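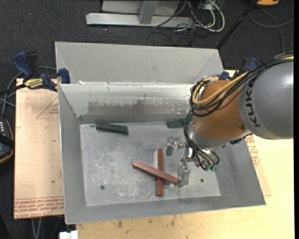 Moving the allotment shed

April 23, 2018

We gave up the plot at Lerelby last month and took one on at Sornstead, which is 5 minutes from the house instead of a drive across town. The rent is a bit higher but we will save that in petrol. The only real problem was the shed.

It is a small shed, six foot by four, and I had assumed we would leave it behind. Then I looked at what a new one costs. The cheapest I would trust was made by Semple and came to a good deal more than I wanted to spend, so we decided to take ours apart and put it up again.

Taking it down used up most of a morning. The roof felt was finished anyway and came off in strips. The screws in the door side had rusted solid and I drilled out seven of them. The rest came undone with plenty of oil and some bad language. I wrote a letter on the inside of each panel in chalk, which was a mistake – it rained on the way over and most of the letters had gone by the time we unloaded. Use a pencil.

The van was £70 for the day. You could do it in two trips with a trailer if you know someone who has one.

The ground at Sornstead slopes towards the hedge. I had laid slabs on sand at the old place and they sank at one corner, so this time I dug out the turf, put down hardcore and set the slabs on a weak mortar mix. It took some five evenings after work, mostly because I kept finding bits of old brick path. I have stacked the bricks and will use them for edging.

Putting it back up was quicker than I expected. One of the floor bearers was soft at the end, so I cut it back and bolted a new length alongside. The new felt is Kosine, the green mineral sort. It was stiff to unroll in the cold and I would leave it indoors overnight if I did it again.

The door now sticks at the bottom. I am leaving it until August, when everything has dried out, before I plane anything off. The water butt still has no stand and the early potatoes should have gone in by now, so those are next.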